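Will a machine ever do my ironing pile?

I have been promised a robot that does the housework since I was about nine, and I'd like it noted that I am still the one standing on the landing matching socks. So this month I went down a bit of a rabbit hole (three evenings, far too much tea) trying to find out how close we are. I'm not an engineer. I'm a person with a family of five's worth of laundry and a grudge.

Let's start with what we've already got. The washing machine is a robot, if you squint, and a brilliant one. Same for the dishwasher. They get away with it by being a box: you put the mess in, shut the door, and water does the rest. The minute a job happens outside the box, in the actual house with the actual cat on the actual stairs, it all goes a bit wobbly.

Our robot vacuum is a Melent, bought in the March sales for £689, and I'm fond of it the way you're fond of a slightly dim lodger. It does the kitchen beautifully. It also eats phone chargers, and it has been stuck under the same armchair 14 times by my reckoning (yes, I keep a tally on the fridge, no, I don't want to talk about it). The posher Bernorer was £892 and claims to spot cables, and a neighbour who has one tells me it spots roughly half of them.

Laundry is where I really want the help, though, and laundry is the one they all find hard! I hadn't thought about why until I tried explaining folding to my youngest. A mug is the same shape wherever you put it down. A T-shirt is a different shape every single time. You pick it up by what you think is the shoulder and it's the hem. One sleeve's inside out. Your hands sort all that out while your brain is listening to the radio, and you never notice how much feeling about with your fingertips goes on.

On the shop floor they have it easier, or so I gathered from a talk I went to at Undley, where a chap from a packaging firm called Thibodeau did a very good hour on putting things into cartons. Same carton, same height, same spot on the belt, all day long. He said they'd never let a jumper near it. Somebody asked when we'd get one at home and he laughed for slightly too long.

Still, people are having a proper go at clothes, and two arms seems to be the way they're going about it, which makes sense to me. Try folding a shirt one-handed. I did, and it took me four minutes and looked like a dropped pasty.
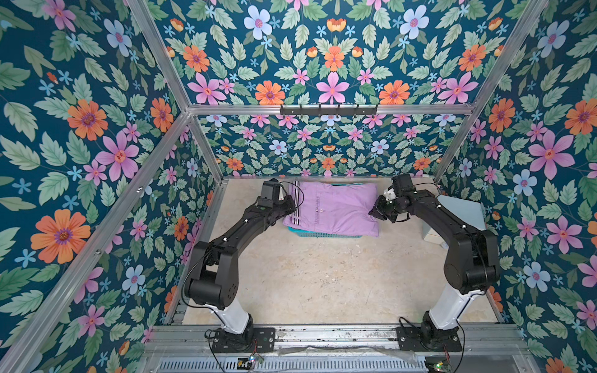 Two arms, one folded top and a basket. I'd quite like that wallpaper for the downstairs loo.

What strikes me is how much has been tidied away to give the arms a fair chance. One garment, a clear bit of floor, nothing else in the basket's way. My own utility room has a clothes horse, a bag of bags and a bicycle pump in it. I'd have to clean up before the robot came, like my mum did before the cleaner.

So, can they do chores yet? Floors, mostly. Dishes, if you load them. Folding, I'd say not in my house and not at a price I'd pay, though I'd happily be proved wrong by Christmas. If I could choose just one job to hand over it would be duvet covers, and I haven't found a single person working on duvet covers. If you know of one, the comments are open and I'm very keen.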